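Keeping the paperwork straight when you rent out a bit of land or a roof

If you have let a field for grazing, a corner for a phone mast, or the barn roof for panels, you will know that the papers breed. Ours lived in a kitchen drawer for years, along with the string and the dead batteries, until the drawer stopped closing. 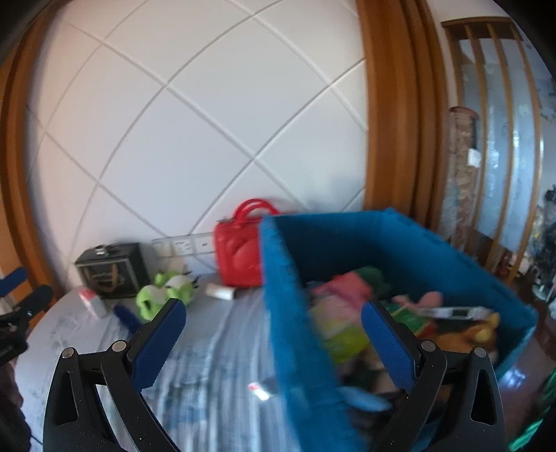

A teal-blue storage box with a soft, felt-like finish, resting on the bed.

Start by getting every scrap out in one go, and do it on a big flat surface where you can leave it overnight. I did mine one wet November evening with a pot of tea, and I was still at it when the tea was cold. Put the signed lease in one pile, letters and emails in another, and anything to do with money in a third. Don't stop to read the letters yet, however tempting (and it is tempting, I found one from my late uncle about a gate and lost half an hour).

Once you have the piles, read the lease itself with a pencil in your hand. Mark the start date, the end date, any rent review and the notice period, then copy those onto a single sheet and keep it at the front. Ours had a rent review tucked away on page 40, well behind the drawings, and we had sailed past it once already. Put the dates on the kitchen calendar too, and give yourself a reminder 3 months ahead of each one so there's time to ring somebody.

Keep the plan with the lease, flat if you can manage it. A plan that has been folded and refolded wears through at the creases, and the crease always seems to run along the very boundary you want to look at. My neighbour Euan Innes has his copied at full size and pinned inside the boot room door, and he writes on the copy whenever a gate or a track is moved.

For rent, a cheap notebook does very well. Write down the date it came in, the amount and what it was for. One year we were paid 1,530 when we were expecting a further 300 for the use of the lane, and it was the notebook that settled it, quite pleasantly, in one telephone call.

Photographs of the ground are worth having as well. Take some before anybody brings a digger through, especially of hedges, drains and gateways, and print a few with the date on the back. Pencil is better than biro, which comes through to the front.

A few smaller things:

Use treasury tags or plastic wallets for anything original. Staples rust.

Keep the envelope if the postmark might matter.

Tell at least one other person in the house which shelf it all lives on.

Have a solicitor look over anything new before you sign it, even if it's only called a short extension.

I go through the lot once a year now, usually after supper, and it takes me less time than the ironing.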